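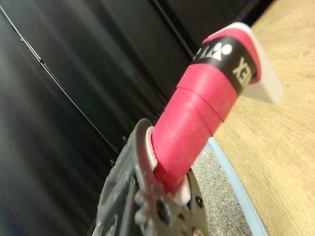

Pink overgrip on a badminton racket handle, with the black band and white cap at the end.

I went over to the Munerton open day on a Tuesday in April, mostly because my sister had a spare ticket and I'm a sucker for anything with household bits laid out on tables. The hall is a ten minute walk from Bramgate station (uphill, wear proper shoes) and it was 2 pounds to get in, which included a tea. Good tea, too!

The sports things got me first. I play badminton very badly on Thursdays and my own grip is a disgrace, all black and peeling, so I was rather taken with that pink one. You can see the overlaps of the tape running slantwise round the handle, nice faint ridges, and the surface looks matt. I've always gone for shiny grips and I think I've been wrong. I asked Weronika Tomaszewski, who was showing our group round, whether she played and she said only against her brother, and only to win.

Then on to the pet corner, and I'll admit this is where I spent most of the afternoon. We've got two cats at home, Zalewska and Flindberg (my husband named them, don't ask), so litter is a subject I have Opinions on. 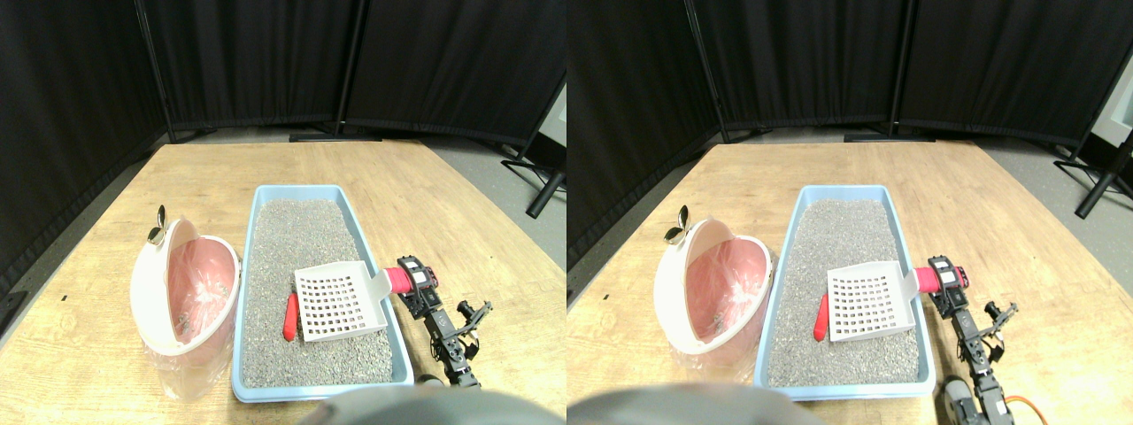
The litter tray and scoop, with the little bin open next to them.

I liked how simple it all was. A light blue tray with a raised rim, filled nearly to the top with grey litter, which is a good deal more than I ever put in. I'm stingy with it and then I wonder why I'm scraping the bottom. The scoop is a flat white one with small holes all over, and I prefer that to the big deep one we've got, which flings litter across the hall if you so much as sneeze.

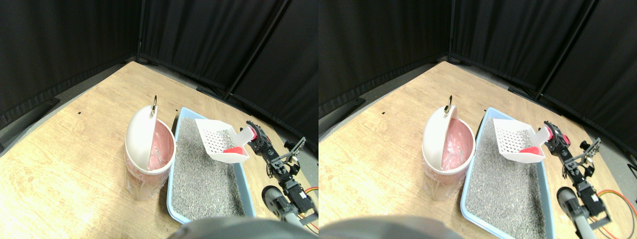 Scoop up over the back of the tray, bin lid standing open.

The bin was my favourite though. It's only small, with a domed lid that tips right back and a pink liner inside, and it sits right beside the tray. Why have I been walking through the kitchen to the back door with a full scoop for years?? Ours could go in that gap by the washing machine and I'd hardly have to take a step. I did wonder about the smell with a lid that light, and Weronika thought it came down to changing the bag often enough. Fair point, and one my household could do with hearing.

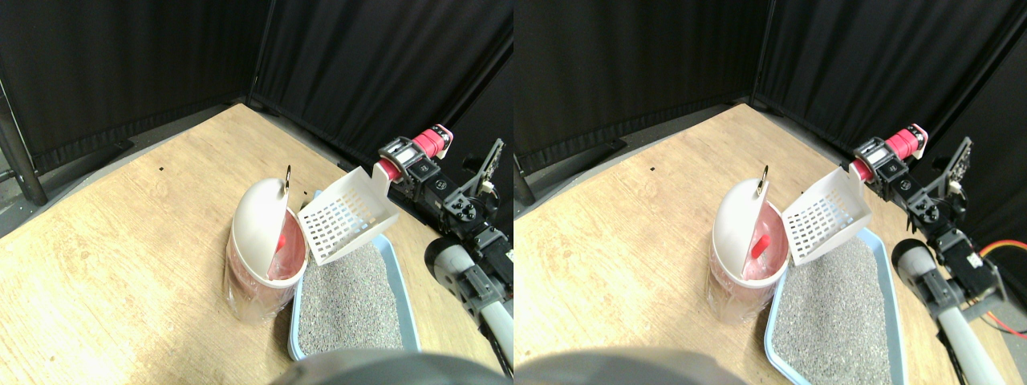 I came home and measured the gap, and there's 70 cm going spare once you shift the mop bucket, so a tray and a bin would go in side by side with room for a cat to turn round. Flindberg is not a slim cat, so that matters.

Parking, if you're driving: there's a field at the back, muddy by the gate. We left at four and there was still a queue for the cake. Lemon drizzle had gone by then, so get there before lunch if you want a slice.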